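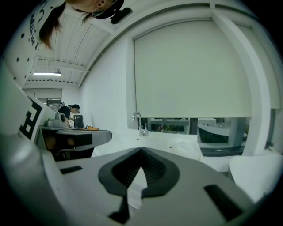 Progress report to the Dallgate fund, second period
Prepared by Yeison Restrepo, project lead, Olutby

Dear all,

Thank you once again for your patience with the timing of this one. I had hoped to get it to you before the end of the year, but I wanted to be able to write about the open day, and the open day kept moving, so you are getting both together and I hope it reads all the better for it.

We held it on 11th January, a Tuesday, which suited the schools and the two care homes rather better than it suited our own staff. Doors opened at ten and I don't think I sat down until four. Several of you had asked us to let people see the ordinary work instead of a polished show, and that is what we tried to do. Our operators carried on with their recording using the hand-held grippers, and visitors could wander up, watch for as long as they liked and ask whatever came into their heads. They asked a great deal! The printed markers on the grippers got more questions than anything else (why squares, why black and white, would a photograph do instead), and next time we shall have a small sheet ready on that subject. 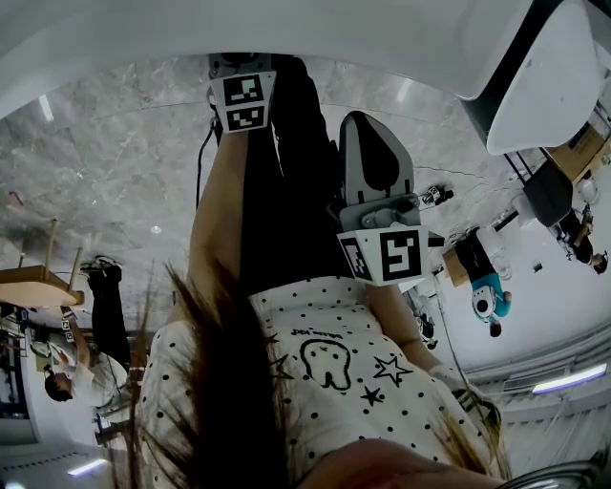
Photo: Olutby project, open day

What pleased me most was how quickly people understood what the work involves once they had seen somebody with a gripper in each hand. I have spent a good part of this grant trying to explain in writing that the operators do everyday jobs by hand so that a robot arm can later be taught from the recordings, and I have never managed it half as well as five minutes of watching did. One of the care home managers stayed well past lunch and has since written to ask whether her own staff might come over for a morning in February. I have said yes, and I will let you know the day once it is settled.

On the recordings themselves, we closed the period with 3,394 usable ones against the 1,000 we promised you for this stage. A further 564 were set aside, mostly because a marker was hidden for too long or the two hands could not be matched up in time. I would like that second figure to be lower, and we have changed the way we check the kit at the start of each session to help with it.

The Flostar arm was the less happy part of the day. It ran nicely through the morning demonstration and then stopped twice after lunch with a fault in the wrist, so the last group had to make do with me talking, for which I have apologised to them. The supplier has agreed to look at it under the existing terms and there should be no cost to the grant.

Spending is on plan apart from the refreshments and printing, where we went over by £200. I have moved that across from the travel line, as the trip to our partners in Cáceres came in cheaper than expected. Please tell me if you would like it handled differently.

For the next period we mean to finish the kitchen tasks, begin on folding and sorting, and send you a first short note on how the arm performs with what it has learned so far. You would be very welcome to join us for the February morning.

With warm thanks,
Yeison Restrepo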